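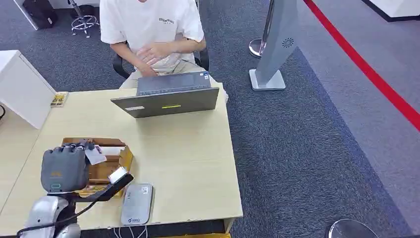
The office part of the Kiltmont building was checked in March, the morning from 8:30, before the phones become busy. I went through the rooms with Karim Sabbagh, and Chathurika Weerasinghe joined us for the kitchen. Most comments are small. For the desks I looked first at the edges and then at the seating. One light-coloured desk, where a grey laptop stands open, has a chipped front edge. It is slight, but a sleeve or a finger can catch on it, so I wrote it under item 2. The black office chair at the same desk has armrests. Please remember that armrests must go under the desk or be lowered, otherwise people sit too far from the keyboard and bend forward.

Marks used: OK, Minor, Act. "Act" means within 5 working days.

1. Exits and walkways
OK. Both doors open fully from inside without key. The green sign over the rear door is lit. The walkway beside the photocopier was narrow because of paper boxes, Karim moved them while I was writing.

2. Desks and chairs
Minor. Chipped edge, see comment at the top. Smooth it with fine paper and put edge tape, no need to replace the desk. One chair near the window sinks slowly when you sit. It has a label on it now and should not be used.

3. Electrical
Act. In the meeting room a power board is plugged into another power board. This was also in the last checklist. Dagmar Vlček has ordered a longer one from Balaskas and it should be only one board, fixed to the wall side. The heater in reception is rated 2,000 watts and must go directly in the wall socket. The test tag on the kettle is in date.

4. Bags, straps and cables
Minor. Straps are the thing I find most often in every office. A strap that hangs down catches a foot or a chair wheel, and then the bag comes down with whatever is inside. A black padded bag was hanging with its strap trailing downward. Hooks are fine, but please fold the strap in or put it over the hook also.
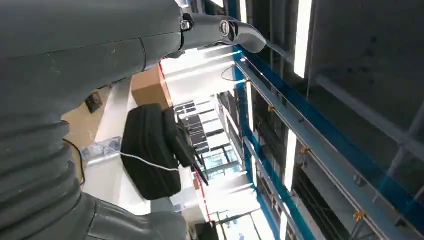 5. Storage and shelves
OK with comment. Shelf in the archive has the load plate, 500 kg for the whole bay. Heavy folders are on the top level and I would like them at waist height. The step stool is in good condition, rubber feet are all there.

6. Kitchen
Minor. Fire blanket is in place but behind the bread bin. Chathurika will find another colour of hook so that it is seen from the door. First aid box: burn gel is expired, the rest is complete.

7. Fire equipment
OK. Extinguisher gauges in the green. Nothing stored in front.

Open points go to Shagufta Chaudhry, who keeps the list. Items 3 and 6 I will look at again myself.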